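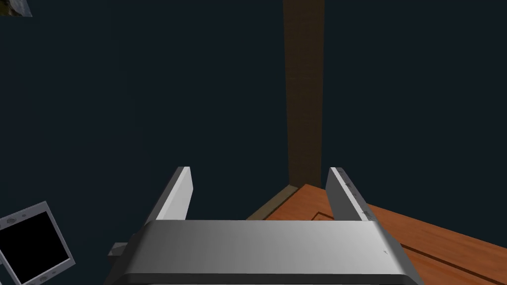
Marisol Lozano would like it known that a crossword is not a vocabulary test, and that anyone who treats it as one deserves what happens in the lower left corner. She said this before I had found a chair.

I had come to ask Soudabeh Kazemi how she writes the puzzle for the Flastbridge paper. Lozano, her editor, had decided to stay for the first part. The two of them have worked together for 110 puzzles and still disagree about hyphens.

"Marisol thinks I'm too hard on people," Kazemi said. "I think people enjoy being treated badly, within reason, over breakfast."

She came to it late. Her first job was proofreading seed catalogs, and she says it gave her a feeling for words that fit in small spaces. She sold her first grid in June, the year she turned forty, for a sum she describes as "lunch, if you skip the drink." Before that she had been turned down by everyone she sent one to, including a newsletter for retired surveyors.

"They wrote me a very kind letter," she said. "It had two spelling mistakes. I kept it for that."

She builds on paper, in pencil, starting with the long answers and working toward what she calls the gravel — the three-letter words that hold everything up and please no one. Software could fill a grid in seconds. She has tried it. "It gave me a perfectly legal puzzle full of rivers I'd never heard of. I felt like I was being mugged by an atlas."

A list of banned words hangs over her desk. ERNE is on it. So is OLEO, though she admits to using it twice last winter, during a bad cold. 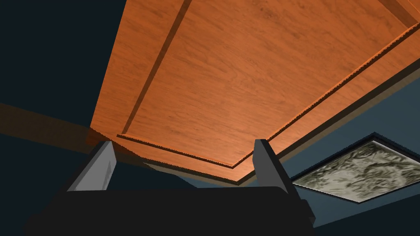
On getting letters

Kazemi keeps a notebook of every complaint she has received, numbered. The latest entry is 2587. Most concern sports, a subject on which she is cheerfully ignorant, and a good many come from one man, Gholamreza Salehi, who writes in green ink and is usually right.

"He caught me on a tide table once," she said. "I had high water in the wrong place. He enclosed a chart. I wrote back to thank him and he corrected the thank-you note."

Does she ever answer the rude ones? She thought about this for longer than I expected. "I used to. Then I noticed that the angriest people had always finished the puzzle. You don't write four pages about 17 Across unless you got there in the end."

Lozano, who had put her coat on by then, said from the doorway that 17 Across had been unfair. Kazemi told her it had a hyphen in it, and they were still discussing this when I let myself out.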